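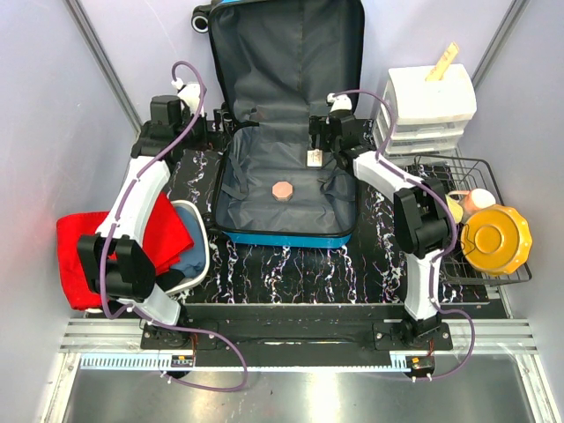

7/2/19 - Will a machine ever pack my bag?

Back from Lileck with a bag I still haven't dealt with, so naturally I've spent the evening thinking about robots instead. My question is the same one I've had since October: can they do a chore yet? A real one, the kind my mother would accept?

I say a suitcase is the test. Dishes are hard and shiny but at least they keep their shape. A plate is a plate from any side! Clothes are something else. Pick up a shirt by the wrong bit and it turns into a different object, and then you've got to get it flat, or folded, or at least in with the lid able to close. Two arms help, I'll give them that. I can't fold a sweater one-handed either.

Sotiris Kalogeropoulos and I argued about it over lunch at Gralivano (soup again, too salty). He thinks we'll have laundry machines with arms in 3 years. I said he'd told me the same thing when we both worked at Vamthorpe, and he bought the coffee, so I count that as a win. His point was that grabbing is the easy part now. Two fingers close on a bit of mesh and up comes the shirt, all bunched, with a tail of cloth pinched between the pads.

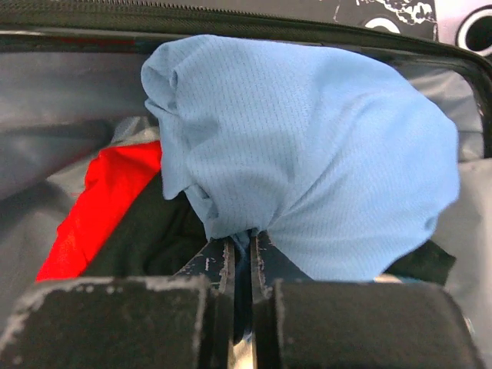
Fine, but then what? Up isn't packed. My own way of emptying a bag is also to grab a fistful and pull, so maybe I shouldn't be snooty, but I do know which thing is the shirt and which is the one underneath it, and I know the red one can't go in with the whites (learned that the expensive way).

On the shop floor it's a different story. The line at Cisternas does 600 cartons a shift, all one size, and I'd hand that job over tomorrow. My back would send flowers. It's the mixed stuff that gets me - the returns cart, the odd drawer, a mug next to a sock.

Anyway, bag still by the door. Bed.

Comments

pollyinthepantry: Mine can have the ironing and I'll keep the packing, thanks!

dk_507: Fitted sheets. Wake me when one does a fitted sheet.

Contact | © 2019 | Back to top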